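Cooking from the Drerkitz book
November 2023

Sang-wook Chae starts talking before I have my coat off. He has a bowl of something gray under a dish towel and he wants me to smell it. "Go on, closer than that," he says, and I do, and it smells of oranges and old beer and is much nicer than it looks. It's the starter for a seed cake, from a recipe written down in 1751 by someone in the town of Drerkitz who never signed her name.

He has been cooking out of her book for three years now. The handwritten original lives in a town archive, in a cardboard box tied with tape, and it holds 906 recipes, if you count the ones for ink and boot grease. Chae counts them. "She didn't see any difference! You made a pudding, you made some ink, it was all one afternoon's work and it was all done over the same fire. I love that. There's a recipe for chicken pie, and then halfway down the same page she's off on how to get wax out of a tablecloth."

Chae was a pastry cook for most of his working life and came to old handwriting by accident. A friend sent him a page she couldn't read and asked whether the word in the third line could possibly be "eggs." It was. He asked for the next page, and then the one after, and by the end of that winter he had set up Worklow, a loose group of people who read the book together online, a page at a time, and then go off to their own kitchens and try it.

I ask what the hard part is, expecting him to say the handwriting. He shakes his head.

"You get used to her writing in a week or two. Her long s, her funny little w. The hard part is what she leaves out. She'll say 'bake it as you would the other.' What other? There's no other on that page! So you go hunting, and sometimes it's forty pages back, and sometimes I think it was only ever in her head."

Ovens are a big subject with him. The book never gives a temperature, of course, and hardly ever a time. A cake is done "when it be enough." He used to find this maddening, and at first he wrote neat modern versions of everything, with degrees and minutes and the sugar in grams. He still does that for beginners. A plain biscuit from the early pages, for instance, comes out well at 400 degrees Fahrenheit, on the middle shelf, until the edges turn. But he has stopped pinning down the rest.

"I'd bake the thing five times and write down the number that worked, and then somebody would write to me from up in the mountains and say hers was a brick. And she was right, it was a brick, she sent it to me. So now I say what it should look like and what it should smell like, and people do better. They stand there and pay attention. That's how the woman who wrote it cooked."

We get on to salt, which I'd been warned about. The book is heavy-handed with it, even in the sweet dishes, and the butter of the time was packed in salt before it ever got to the kitchen. Chae's view is that a cook would have washed the butter well in cold water first, so that when she writes "a good spoon of salt" she means it, on top. He makes her almond cream that way and he thinks it's wonderful.

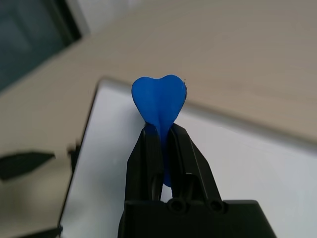

Tse has told him more than once that the washing idea is a guess, that plenty of cooks then were too busy to wash butter properly, and that leaving the spoon of salt out altogether gives you an almond cream people will finish. Chae repeats all this to me cheerfully and in full. He has made it both ways. "Mine is better the first mouthful," he says, "and then, all right, by the end of the bowl you might want the other one."

Arguments like that one are most of what goes on in Worklow, as far as I can tell, and they're great fun to read. There was a whole month on what "a penny loaf" weighed. There was a long one on whether "sack" in the syllabub should be sherry or something sweeter, which was settled for a while by a bottle of Vindo, a fortified wine that one reader swore by, until a different reader tried it with cider and everything opened up again. Chae prints out the best exchanges and keeps them in a folder with the recipes, in the right places, splashes and all.

"I want the wrong ideas in there too," he says. "If I only keep what we agreed on, then in twenty years somebody has to have the same fight from the beginning. Let them start from ours!"

He gets up to look at the seed cake. The towel comes off and goes back on. It wants another hour, he thinks, possibly two, and the kitchen is colder than he'd like, so the bowl gets moved onto the shelf over the radiator next to a jar of candied peel. The peel is out of the book as well. It takes nine days, most of which is waiting, and he gives me a strip to chew while we talk. It's bitter and then very sweet and I ask for another.

What would he like to find, if he could find anything? He doesn't have to think. There's a leaf missing after the preserves, cut out close to the spine with something sharp, and the index at the back says it held a recipe called "my sister's brown cake." Only the title is left. It's mentioned on two later pages as well, both times with approval.

"It must have been so good that somebody took it," he says. "I think about it all the time. I've tried to work back to it. She says in one place that the ginger cake is 'like my sister's but plainer,' so I take the ginger cake and I make it less plain. I've had some very nice cakes that way. Is it the right one? I can't know. I'd give a lot to know."

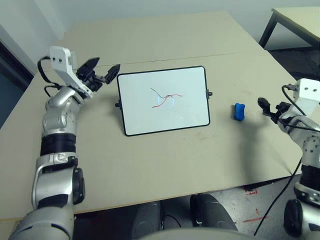

Where to begin if you're curious

I asked Chae which recipes he gives to people who have never cooked from an old book before. He had plenty of thoughts on it, and I've had to trim them.

Start with the plain biscuit. Flour, butter, sugar, a little rosewater if you like it and none if you don't. You'll have seen the recipe in its original spelling before you bake, and he asks that you read it aloud, which helps far more than you'd expect. Words that look like nonsense on the page often turn into ordinary ones in your mouth.

After that, the pea soup with mint. It's 200 words long, a great speech by this writer's standards, and so there's very little to puzzle out. Use dried peas. Go easy on the mint the first time.

Then the almond cream, with or without the salt, and write to Worklow to say which. They'll be delighted to hear from you, and somebody will certainly disagree.

Leave the seed cake for a weekend with nothing else in it. I went home before the one over the radiator was ready, but a slice came by mail later in the week, wrapped in wax paper, slightly squashed. I ate it standing at the counter. Chae had put a note in with it, asking whether I thought it needed more caraway, and I wrote back that same night to say yes, a lot more.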